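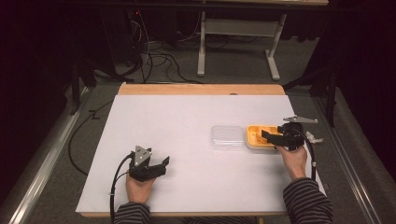 Skostdale, 2023-03-31

Tollen hand gripper kit — quick FAQ

What's in it?
Two black grippers, left and right, plus cables. No table.

Do I need a robot?
No. You hold them, do the job, it records.

What jobs work?
Lids and containers are a good start. Put white paper down, any colour box shows up fine.

How long to set up?
40 minutes first time, 5 after taht.

Can I rent?
Yes — 4 day minimum. Ask for the Colline rate.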